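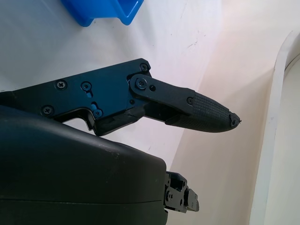
*Buto's hand over the table, worn fingertip and all.*

By the time Xiaoqing Long got to the top of the stairs she could already hear the fans, and she grinned, because the fans meant someone had left Buto powered up overnight and she wouldn't have to sit through the warm-up!

"Morning, Buto," she said, and hung her coat on the emergency stop post, where she was not supposed to hang it.

Rustton had given her until four in the afternoon. Sixty good demonstrations of one task, picking up a small tub and setting it down again, and then the whole batch would go off to Temex for the training run. She had 42. That left eighteen, and it was March, and the heating in the building was a matter of luck, so she kept her scarf on and slid her fingers into the control grips.

She loved this part. She had loved it since her first hour on the job, when she squeezed her right hand and, across the room, a big black hand squeezed too. It was a bit like writing your name with a pen taped to a broom handle, and then one morning the broom handle went away and you were just writing.

The blue tub sat a little way off from the fingers. She brought the hand in low, opened it, and watched the wrist view on her monitor. The long finger filled most of it, with its screws and its flat side plate going teal where the light caught it, and down at the very end was that ragged tip. She'd gotten fond of the tip. The black stuff was torn up and lumpy and a tiny shred of it poked out past the end like a hangnail. Yu wanted to swap it.

"After the batch," she had told him. "If you change the finger now, I've got 42 runs with one finger and eighteen with another."

"It's going to slip."

"Then I'll teach it what to do when it slips!"

She'd said that mostly to win the argument, but it had stayed in her head all night. She had thought about it brushing her teeth. Every run she'd saved so far was clean. Down, close, lift, over, down, open. Lovely. And what would Buto learn from sixty lovely ones? That tubs never move, that fingers never miss.

Run 43 was clean. So was 44. On 45 the tub tipped as the fingers closed, and the worn one skated off the rim, and her thumb was already going to the discard button when she stopped.

She let the tub settle. She backed the hand off by the width of a cookie, turned the wrist a hair, and came in again, lower this time and slower, until she felt the little buzz in the grip that meant contact. Up it went. She carried it over and set it down and sat there with her heart going like she'd parked a truck in a bathtub.

Then she saved it, and typed *missed, regrasped, ok* in the notes box.

Yu came in with two teas at run 51. He watched over her shoulder for a while without taking his scarf off either.

"You're dropping it on purpose," he said.

"Not that one. That one was me being bad at it." She did another, came in too high, felt the finger slide, paused, tried again. "*That* was on purpose. Look how it's sitting now, all crooked. What would you do?"

"Push it flat first."

"Show me."

He put his tea down on the floor and she gave him the chair. He was stiff at first, everyone is, elbows locked like he was carrying a tray of eggs. Buto's hand hung over the table and twitched whenever he breathed. Then he nudged the tub with the side of a finger, a soft little pat she would never have thought of, and it rocked level, and he picked it up.

"Oh, that's so good," said Xiaoqing. "Do it again! Do it from the other side!"

They took turns after that. Her runs were quick and a bit swoopy and his were careful, with a pause before each grab as if he was asking permission. The sixtieth was his. It was 15 minutes before four when she sent the batch, and the tea on the floor was stone cold.

"So whose hands has it got now?" Yu asked.

She was already clearing the table for the next task, which was lids.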